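Kilton Quarterly – Technology at Work

Can a machine do the chores yet?

Every January we get the same question from members, usually after they have seen a video of a robot folding shirts. This year it came from Ignacio Palacios, who runs the packing floor at Brident and would like to know if he should hold off on hiring until the machines arrive. The short answer is no. The longer answer takes up the rest of this item.

A machine that does one thing, in one place, with parts that always show up the same way, has been good for a long time. Brident has a capping line that puts lids on bottles all day. It was expensive to set up and it is cheap to run. Change the bottle, though, and a technician has to come in and swap the guides, and the line is down until that is done. Palacios says a change of bottle cost him most of two shifts in May.

Household chores are closer to the changeover than to the capping line. Every kitchen has a different set of jars, and they are never put back in the same spot. The same goes for small shops. Annatjie Hendricks packs preserves at Clava with a crew of five, and her shelves hold 13 kinds of jar at the moment, some of them bought secondhand. No one sells a capping line for that.
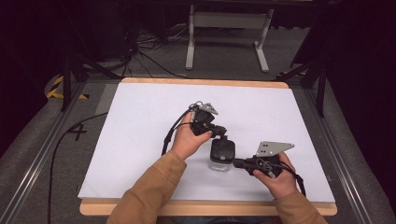 Small jobs with both hands are where I would look first if you want to know how far along things are. Picking up a box is mostly a matter of finding it and lifting it. A jar asks for more. One hand has to keep it still while the other does something to it, and the two have to agree on how hard to push. Clear glass makes matters worse, as many depth cameras have trouble with it. Take a small glass jar with a black lid, put it on a white tabletop, and try to handle it using only a pair of hand-held grippers. You have no fingertips and no palm, and one tool has to come at the jar from above while the other steadies the side. People can learn to work that way fairly quickly. Writing down what they are doing so that a machine can repeat it is the hard part, and it is why so much of the recent work starts from recordings of people doing the job.

Auður Hviid has spent three years on this kind of problem at Holst, and I asked her for a list of what works. She would only give me one with conditions attached. Picking single items out of a bin works if the items are not too floppy. Wiping a flat surface works. Loading a dishwasher works in a kitchen the machine has been taught, at a pace most people would not put up with. Opening a jar that someone else closed is still hit or miss, and she does not expect that to be settled this year.

"Ask what happens on the bad try," she told me. "If the thing drops a towel, you pick up the towel. If it drops glass, you have stopped work and you are sweeping."

That is a useful test for anyone thinking of spending money. Mikkel Bergmann, who handles equipment leases for several of our members, puts it in terms of hours. He wants to know how long the machine runs before a person has to step in, and how long that person is tied up. A seller who can't give both figures is not ready to sell, in his view. He has turned down two offers on those grounds. He did sign off on a cart that moves totes between rooms, and it has paid its way.

My own advice is to look at the dull parts of the job first – moving, stacking, wiping – and leave lids, twist ties and anything made of glass to your staff for now. If you do go to see a demonstration, bring your own jars. The ones on the seller's table have been practiced on.

Kayode Ogbonna is putting together a visit to Holst for members who want to see this work up close. There are places for 13, and Clava and Brident have already asked for some of them. Write to him at the office if you want to come. Closed shoes, please, and let him know ahead of time if you plan to bring samples.

January 2, 2023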